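Reseña: Brolidon, cuaderno de buenas prácticas para tareas simuladas de manipulación

Publicado el 30 de abril de 2022

Compré el cuaderno de Brolidon en su segunda edición, la de tapa gris, y lo he usado durante un trimestre entero con un grupo pequeño que prepara tareas de coger y colocar en simulación. Son 232 páginas en español, con un anexo de fichas que se pueden fotocopiar y un paquete de escenas descargable. No es una norma y no pretende serlo. Remite a las normas de seguridad cuando toca y se dedica a lo que ellas dejan fuera: cómo se define una tarea, cuándo se da por buena una ejecución y qué hay que anotar para que otro equipo pueda repetirla.

El cuaderno se divide en 71 reglas numeradas. Cada una ocupa una página o dos y sigue el mismo esquema: enunciado, justificación breve, caso correcto y caso incorrecto. El esquema se agradece cuando se busca algo concreto. Leído de corrido cansa, y el capítulo sobre nomenclatura de archivos se podría haber dejado en la mitad.

Lo mejor es el capítulo 3, dedicado a los criterios de éxito. La regla 19 obliga a escribir el criterio antes de grabar la primera ejecución y prohíbe cambiarlo a mitad de una serie. En una tarea como meter un lápiz en un cubilete, el texto pide especificar si basta con que el objeto quede dentro o si además la pinza tiene que haberse abierto y retirado sin tocar el borde. También pide un tiempo máximo y una distancia mínima de retirada. Nosotros teníamos esas dos cosas sin escribir, y cada persona las aplicaba a su manera.
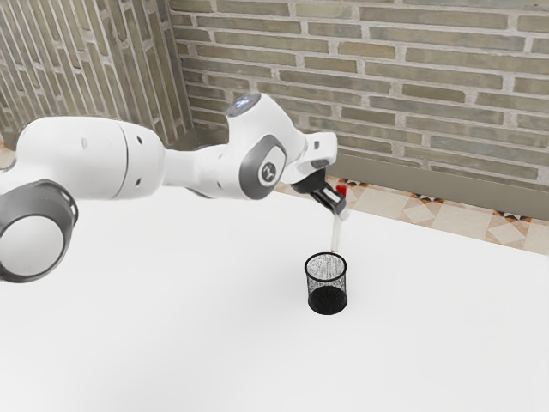

La regla 22 trata de la aproximación vertical a recipientes estrechos. Recomienda fijar un punto de espera por encima del borde, bajar a velocidad reducida desde ahí y registrar el contacto con la pared como incidencia aunque la ejecución acabe bien. Es una recomendación sensata. El valor por defecto que propone para la velocidad de bajada me parece demasiado conservador para una simulación, pero el propio cuaderno permite modificarlo si se deja constancia en la ficha.

El capítulo 5 habla de variar las condiciones. Distingue entre lo que debe cambiar en cada ejecución (posición inicial del objeto, orientación, iluminación) y lo que debe permanecer fijo dentro de una serie, como el modelo de pinza y los parámetros de fricción. Propone series de 500 ejecuciones y un mínimo de 4,000 para comparar dos controladores. La primera cifra es asumible en un equipo normal. La segunda nos obligó a dejar el ordenador trabajando varias noches, y el texto no explica de dónde sale.

Flojea en el paso al robot real. Son nueve páginas para un asunto que necesitaría un cuaderno propio. Se insiste en repetir la evaluación de riesgos en la instalación física y en no dar por válidos los límites de fuerza obtenidos en simulación, lo cual es correcto, pero faltan ejemplos de fichas rellenadas. Adeel Butt, que revisó las nuestras, acabó añadiendo a mano una columna para la holgura de la pinza y otra para la versión del motor físico. La segunda debería venir de serie.

El paquete de escenas funcionó a la primera en dos de nuestros tres equipos. En el tercero hubo que reinstalar los controladores gráficos. La guía de instalación menciona un menú que ya no existe, y el servicio de atención contestó al cabo de cuatro días con la ruta correcta.

He manejado también la guía de Altunus, más barata y más corta. Sirve para quien solo quiera una lista de comprobación, pero no entra en los criterios de éxito y sus fichas no llevan control de cambios.

La encuadernación en espiral aguanta bien sobre la mesa. El índice alfabético es pobre: «pinza» remite a tres páginas y aparece en muchas más. La editorial anuncia para julio una fe de erratas, gratuita para los compradores de esta edición.

A favor: criterios de éxito bien planteados, fichas utilizables desde el primer día, reglas fáciles de citar en un informe.
En contra: capítulo final escaso, índice deficiente, tamaños de serie sin justificar.
Valoración: cuatro sobre cinco.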